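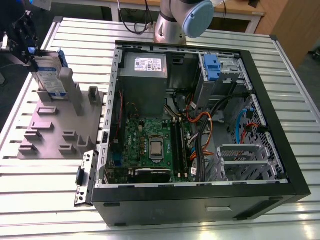 도움말 및 티켓 검색 검색어를 입력하세요 검색

하객용 갤러리에서 예식 사진 누락, 정렬 순서 섞임, 만료일 표시 오류

상태: 해결됨
제품: Drolum 갤러리 (웨딩 납품용)
연동: Kikgate 모바일 청첩장, Presus 앨범 주문
요청자: Mekdes Ayele (Demissie 스튜디오)
담당: 원재훈 (Jae-hoon Won)
참조: Mesfin Admasu

최초 문의 내용

Nuria Belay, Pieter Van Leeuwen 부부의 본식 갤러리를 납품한 뒤 다음 증상이 보고됨.

1. 청첩장 페이지의 "사진 보기" 버튼으로 들어온 하객에게 "예식" 섹션 사진이 70장만 표시됨. 관리자 화면에서는 같은 섹션이 310장으로 나옴.
2. 표시되는 사진의 순서가 맞지 않음. 반지 교환 컷 사이에 퇴장 컷이 들어가 있고, 축사 중간에 케이크 커팅이 나옴.
3. 갤러리 하단의 보관 만료일이 계약서에 적은 날짜보다 훨씬 이름.

신부 측에서는 1번을 가장 급한 문제로 보고 있음. 해외 하객이 많고, 참석하지 못한 친척에게 같은 링크가 이미 공유된 상태임. 3번은 신랑이 확인 중에 발견함.

브라우저는 크롬과 사파리 모두 같은 증상. 시크릿 모드에서도 동일. 스튜디오에서 캐시를 비우고 갤러리를 다시 게시했으나 변화 없음.

09:20 / 원재훈

접수함. 관리자 화면 기준으로 "예식" 섹션 파일 전체가 정상 업로드 상태이고 변환 실패 건은 없음. 원본과 웹용 파생본의 체크섬도 일치함. 파일 유실로 보지 않음.

하객 권한으로 접속해 비교하려고 함. 하객에게 배포한 주소를 그대로 복사해서 보내 주기 바람. 관리자 화면의 "링크 복사"로 만든 주소가 아니라 청첩장에 실제로 들어간 주소가 필요함.

09:55 / Mekdes Ayele

청첩장 편집기에서 복사해 첨부함. 이 버튼은 본식 다음 주에 미리보기 사진을 먼저 보낼 때 만들었고 그 뒤로 손대지 않았음. 갤러리 주소는 바뀌지 않았으므로 문제없을 것으로 판단했음.

10:10 / 원재훈

첨부된 주소에 set=preview 매개변수가 붙어 있음. 미리보기 세트를 공유할 때 자동으로 붙는 값이며, 이 값이 있으면 전체 납품 후에도 미리보기 세트에 속한 사진만 표시됨. 미리보기 세트의 사진 수는 70장으로, 하객 화면에 나온 수와 일치함.

매개변수를 뺀 주소로 접속하면 310장이 모두 표시됨. 1번 증상의 원인은 이것으로 확인함.

조치 방법:
- Kikgate 편집기에서 버튼 블록을 열고 주소를 "전체 갤러리" 링크로 교체
- 청첩장을 다시 게시
- 버튼의 "외부 페이지 미리 불러오기" 옵션을 껐다가 다시 켬

마지막 항목을 생략하면 카카오톡 등 메신저 내부 브라우저에서 이전 주소가 한동안 남을 수 있음.

10:40 / Mekdes Ayele

교체하고 재게시함. 스튜디오 전화기에서는 전체가 보임. 신부 쪽 하객 한 명은 여전히 이전 화면이 나온다고 함. 이미 단체 대화방에 돌아다니는 주소는 어떻게 해야 하는지 문의함.

10:52 / 원재훈

대화방에 직접 붙여넣은 주소는 청첩장을 고쳐도 바뀌지 않음. 갤러리 설정 > 공유 > 이전 링크에서 미리보기 링크를 "전체 갤러리로 이동"으로 바꾸면 서버에서 리디렉션됨. 단, 비밀번호가 설정된 갤러리에서는 하객이 비밀번호를 한 번 더 입력해야 함. 이 갤러리는 비밀번호가 걸려 있으므로 안내 문구를 함께 보내는 것을 권함.

"링크 폐기"는 선택하지 말 것. 폐기하면 하객에게 오류 페이지가 표시되고 복구할 수 없음.

11:15 / Mekdes Ayele

리디렉션 설정 완료. 해당 하객 화면도 정상으로 확인. 비밀번호 안내는 신부가 대화방에 공지함.

1번은 종료해도 됨. 2번과 3번 진행 요청.

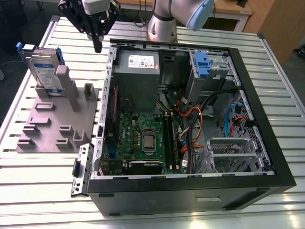

하와사, 6월 — 정렬 문제에 대한 촬영 측 확인 내용을 Mesfin Admasu가 정리해 전달함. 이하 원문을 옮김.

본식은 호숫가 정원에서 진행했고 카메라는 두 대를 썼음. 메인은 Mekdes, 서브는 본인. 예식 전 시계를 맞추기로 했으나 메인만 휴대전화와 동기화했고 서브는 이전 촬영 때 설정을 그대로 사용했음. 시간대는 두 대 모두 동일함. 파일명은 카메라별 접두어가 달라 파일명순으로 놓으면 촬영자별로 나뉘고, 촬영 시각순으로 놓으면 섞임. 납품 갤러리는 촬영 시각순으로 되어 있음.

두 카메라에 모두 찍힌 순간을 골라 비교했음. 신랑이 반지를 끼우는 컷, 꽃잎을 뿌리는 컷, 첫 춤에서 신부가 도는 컷에서 서브 쪽 시각이 모두 7분 빠르게 기록되어 있음. 초 단위 차이는 무시할 수준임.

13:05 / 원재훈

전달받은 내용과 메타데이터를 대조함. 서브 카메라 파일의 DateTimeOriginal이 일정하게 7분 앞서 있고 구간별로 편차가 벌어지지 않음. 시계가 예식 도중에 바뀐 흔적은 없으므로 일괄 보정으로 처리 가능함.

표기에 혼동이 없도록 적어 둠. "앞서 있다"는 서브 카메라의 시계가 실제보다 늦은 시각을 가리키고 있었다는 뜻임. 정렬하면 서브 카메라의 컷이 뒤로 밀려서, 퇴장 장면으로 넘어간 다음에도 서브 쪽 반지 교환 컷이 계속 나옴. 문의하신 증상과 방향이 일치함.

보정 절차:
- 갤러리 > 도구 > 촬영 시각 보정
- 기준 카메라: 메인 기종의 일련번호 선택
- 대상 카메라: 서브 기종의 일련번호 선택
- 보정값: -00:07:00
- 적용 범위: 전체 섹션
- "원본 메타데이터 유지" 체크

마지막 옵션을 켜면 갤러리 내부의 정렬값만 바뀌고 내려받은 파일의 EXIF는 그대로임. 하객이 내려받은 파일을 휴대전화 앨범에서 보면 여전히 어긋나 보일 수 있음. 파일까지 바꾸려면 체크를 해제해야 하는데, 이 경우 웹용 파생본 전체가 다시 생성되고 Presus 쪽 앨범 초안과의 연결이 끊어짐. 앨범 초안이 있는지 먼저 확인 바람.

13:30 / Mekdes Ayele

초안 있음. 신부가 펼침면 배치를 거의 끝냈고 부모님용 앨범도 같은 초안에서 복제할 예정임. 연결이 끊어지면 안 됨. 원본 메타데이터 유지로 진행하겠음.

추가 질문. 수동으로 순서를 바꾼 섹션이 하나 있음("신부 준비"). 보정을 적용하면 수동 순서가 초기화되는지.

13:42 / 원재훈

수동 정렬된 섹션은 정렬값이 바뀌어도 화면 순서가 유지됨. 다만 섹션 메뉴에서 "촬영 시각순"을 한 번이라도 누르면 수동 순서는 저장되지 않고 사라짐. 보정 후 결과를 확인하려고 누르는 사례가 많으므로 주의 바람. 걱정되면 섹션을 복제해 두고 작업할 것.
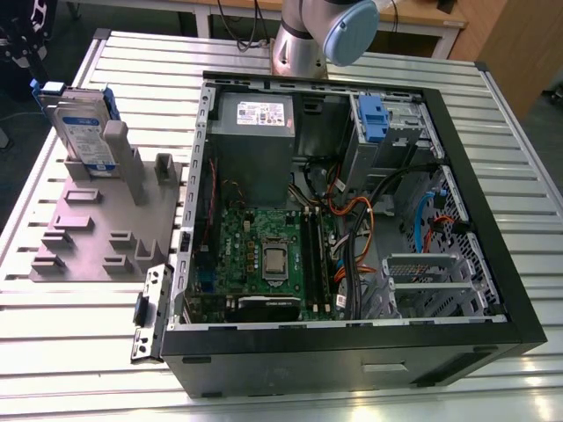 복제본은 기본적으로 비공개이므로 하객 화면에 중복 노출되지 않음. 작업이 끝나면 삭제해도 되고 남겨 두어도 저장 용량에는 포함되지 않음(같은 원본을 참조함). 복제본에 달린 하트 표시는 원본 섹션과 공유되지 않으므로 신부가 앨범용으로 하트를 눌러 둔 상태는 원본 섹션에서만 확인해야 함.

14:20 / Mekdes Ayele

적용 완료. "예식"과 "피로연" 순서가 맞게 나옴. 축사 구간도 정상. "신부 준비"는 변동 없음.

한 가지 남음. 단체사진 섹션에서 가족별 순서가 신부 측, 신랑 측으로 번갈아 나옴. 시각 보정 전에는 측별로 묶여 있었음.

14:35 / 원재훈

단체사진 섹션의 파일을 확인함. 신부 측 가족은 메인, 신랑 측 가족은 서브로 촬영되어 있고 촬영 시간대가 겹침. 보정 전에는 서브 쪽이 뒤로 밀려 우연히 측별로 묶여 보인 것임. 현재 순서가 실제 촬영 순서임.

측별로 묶으려면 섹션 정렬을 "카메라별, 촬영 시각순"으로 변경. 이 설정은 섹션 단위로만 적용되고 다른 섹션에는 영향 없음.

14:48 / Mekdes Ayele

변경함. 원하는 결과가 나옴. 2번 종료.

15:10 / 원재훈

3번 만료일 건 확인 결과.

이 갤러리의 보관 기간은 365일로 설정되어 있음. 기간의 기산점이 "갤러리 생성일"이고, 생성일은 본식 납품일이 아니라 약혼 촬영 갤러리를 처음 만든 날로 기록되어 있음. 약혼 촬영 갤러리에 본식 섹션을 추가하는 방식으로 작업한 것으로 보임. 맞는지 확인 바람.

15:25 / Mekdes Ayele

맞음. 부부가 약혼 사진과 본식 사진을 한 주소에서 보고 싶어 해서 기존 갤러리에 섹션을 추가했음. 계약서에는 본식 사진 납품일부터 365일로 적혀 있음. 갤러리를 새로 만들면 주소가 바뀌고, 그러면 오전에 정리한 청첩장 링크를 다시 손대야 함. 그건 피하고 싶음.

15:40 / 원재훈

새로 만들 필요 없음. 설정 > 보관 > 기산점을 "마지막 납품일"로 변경하면 됨. 납품 알림 메일을 보낸 날이 기준이 되며 주소, 비밀번호, 하트, 댓글, 다운로드 기록은 유지됨.

주의할 점. "마지막 납품일"은 납품 알림을 다시 보낼 때마다 갱신됨. 추가 보정본을 올리고 알림을 재발송하면 만료일도 뒤로 밀림. 계약과 정확히 맞추려면 "기준일 고정"을 함께 켜 둘 것. 고정 후의 연장은 소유자 계정만 가능함.

16:05 / Mekdes Ayele

기산점 변경, 기준일 고정 적용. 만료일이 계약서와 일치함. Pieter Van Leeuwen에게 화면을 보내 확인받음. 만료 전 알림 메일은 부부 양쪽 주소로 나가도록 추가했음.

16:20 / 원재훈

Presus 연결 상태도 함께 점검함. 앨범 초안의 사진 참조는 모두 유효하고 해상도 경고 없음. 초안 안의 자동 배치 순서는 초안을 만든 시점의 정렬을 따르므로 오늘 보정한 순서가 반영되지 않음. 신부가 직접 배치한 펼침면에는 영향이 없으나, 부모님용 앨범을 "자동 채우기"로 만들 경우 이전 순서로 들어감. 복제 전에 초안 메뉴에서 "갤러리 순서 다시 읽기"를 실행하되, 적용 대상은 "빈 페이지만"으로 지정할 것.

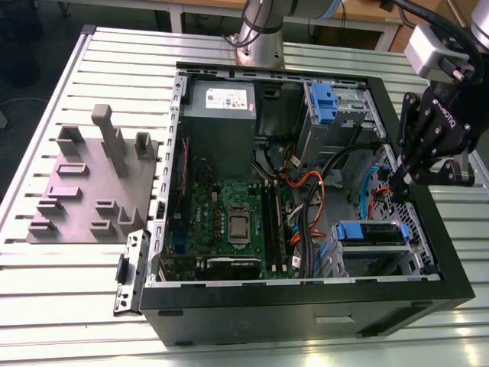

측면 패널을 분리한 데스크톱 본체. 메인보드에 DELL 표기.

16:45 / Mekdes Ayele

"빈 페이지만"으로 실행함. 기존 펼침면은 그대로이고 부모님용 앨범은 올바른 순서로 채워짐. 인쇄 주문은 신부가 표지 천 색상을 정한 뒤 진행 예정.

16:50 / 원재훈

전 항목 해결로 처리함. 적용 내역은 아래와 같음.

증상 1: 예식 사진 일부만 표시
원인: 청첩장 버튼에 미리보기 세트 주소가 남아 있었음
조치: 버튼 주소 교체, 이전 링크를 전체 갤러리로 리디렉션

증상 2: 순서 섞임
원인: 서브 카메라 시계가 7분 앞서 있었음
조치: 정렬값 -00:07:00 보정, 원본 메타데이터 유지, 단체사진 섹션은 카메라별 정렬

증상 3: 만료일이 계약보다 이름
원인: 기산점이 약혼 촬영 갤러리 생성일로 되어 있었음
조치: 기산점을 마지막 납품일로 변경, 기준일 고정

17:05 / Mesfin Admasu

다음 본식부터 두 카메라 모두 휴대전화 시계 화면을 한 컷씩 찍고 시작하기로 함. 보정값 계산에 그 컷을 쓸 수 있는지 문의함.

17:12 / 원재훈

가능함. 촬영 시각 보정 도구에서 "기준 컷 지정"을 누르고 카메라별로 시계 화면 컷을 하나씩 선택한 다음 화면에 찍힌 시각을 입력하면 차이가 자동 계산됨. 초까지 표시되는 시계 앱을 사용할 것. 기준 컷은 업로드 후 숨김 처리해도 계산에 사용됨.

티켓을 닫음. 같은 갤러리에 대한 추가 문의는 이 티켓에 답글을 달면 다시 열림.

관련 티켓
하객 업로드 사진이 승인 대기 상태에서 넘어가지 않음
청첩장 버튼에서 갤러리 비밀번호를 두 번 묻는 경우
약혼 촬영과 본식을 한 주소로 묶는 방법
앨범 펼침면 가운데에서 얼굴이 접히는 위치로 배치됨
신랑 측, 신부 측 다운로드 권한을 따로 설정하기
흑백 보정본만 별도 섹션으로 표시
만료된 갤러리 복구 요청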